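Quick chat with the guy who keeps the old desktops going at Starnside, a repair shop in Pandville. Drives all day, basicaly. "People bring in a tower and say it's dead – it's usually the drive." He swaps 10 in a good week, 200 last year.

Favorite part? "The blue carriers. Drive sits in, slides into the gray bay, no hunting for screws."
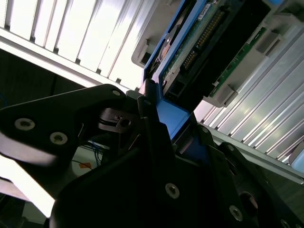 Worst part, then. Forcing it. "If it stops, pull it back and look at the guide tabs. Dont shove." He has 2 bent connectors in a drawer from September, both his own doing. Lunch was over, back to work.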